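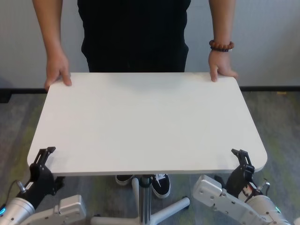
Anyone else totally over tiny desks?
Posted by mapleknits, Tuesday, April 2, 2019

OK so I've been sewing on the same little desk for years and I am done. My machine takes up half of it, the iron takes up the other half, and the fabric ends up on the floor with the cat. I want something big enough to lay out a quilt top without crying. I've got $255 set aside and the room is only so-so in size (closet on one wall, radiator on the other, bless it).

I was looking at the Ronstead, and my sister-in-law swears by the Skudasero. Does anyone here own either one? And is white a terrible idea if you use marking pens??

----

bobbin_queen wrote:
Skudasero owner here! Mine has held up great except for the wobble. I stuck felt under two of the legs and it's better but not gone. If you sew fast you'll feel it. I paid $184 on sale in September and for that money I can live with it.

White is fine. Blue washout pen comes off with a damp rag. Purple does not, ask me how I know.

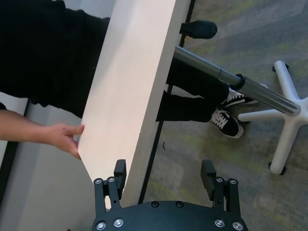 I do wish I'd gone for the longer one though. My king size quilts still slide off the back and drag on the needle, so I shove the ironing board up against it and pile everything on that.

----

stitchwitch71 wrote:
I'm going to disagree with pretty much all of this, sorry! A wobbly table is a dealbreaker for quilting. You'll get wonky stitches and blame your machine for it. Get a solid old dining table from a thrift store. Mine was $35 and it weighs as much as a cow. Needed sanding, that's it.

----

mapleknits wrote:
I hear you but I'm up two flights of stairs and there's a turn at the top! A cow is not making it up here.

----

bobbin_queen wrote:
Wonky stitches, come on. I've made over 1000 blocks on mine and they line up just fine. 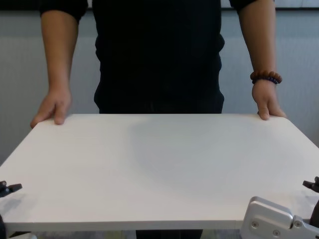 Also an old dining table is usually too high for sewing. My shoulders were killing me the whole year I used my mom's. You want your elbows bent about square with your hands on the machine bed, and most dining tables miss that unless you sit on a phone book.

----

stitchwitch71 wrote:
So cut the legs down. Takes an afternoon. But fine, you two enjoy your wobble :)

----

pins_and_noodles wrote:
Has anybody tried the Ateş? It's the one with the fold-down leaf. I like that you can drop it when company comes, but I worry about the hinge sagging right where the weight of the quilt sits.

I'm with stitchwitch on sturdy, with bobbin_queen on height, and with mapleknits on the stairs -- so no help at all, I guess.

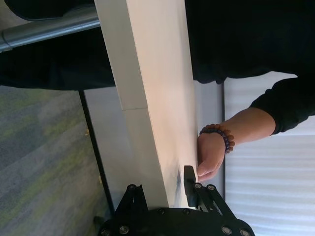 White panel, seam showing

----

mapleknits wrote:
OK I think I'm going to measure the room one more time and then go sit at the Ronstead in the store. I'll bring my own chair cushion and look like a weirdo. Will report back on the wobble!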